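Skip to content
Home – Notes – Archive – About
Search this blog Search

Reading the Esgate march permit

The city released the permit file for the June march in Esgate last week. I read all 60 pages, including the route map and the traffic appendix. These are my notes. 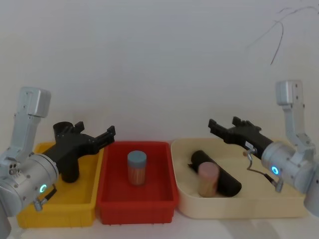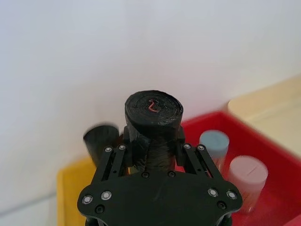
Three bins in a row; a gripper holding a black cylinder.

The permit covers 500 people on Marwat Street, from the bus depot to the courthouse steps. The police log puts the crowd at 918 by 4 p.m. The organizers' own form, filed 19 days earlier, left the estimate blank. City rules say a blank form goes back to the applicant. It was stamped and approved the same afternoon.

The difference matters for one clause. Above the permitted number, the city has to open a second exit street. Clindus Avenue was listed as that street. According to the log, the barriers on Clindus stayed closed until 5:10 p.m., and the order to clear Marwat was read out at 4:45. For 25 minutes the only legal way out was back through the depot.

I can't tell from the file who was meant to move the barriers. The traffic appendix assigns them to the contractor, Jidance – the police plan assigns them to the duty sergeant. Both documents carry an approval stamp.

The radio transcript is missing from the release. I have filed a request for it and will post the text if it arrives.

Contact | Copyright, all rights reserved | Back to top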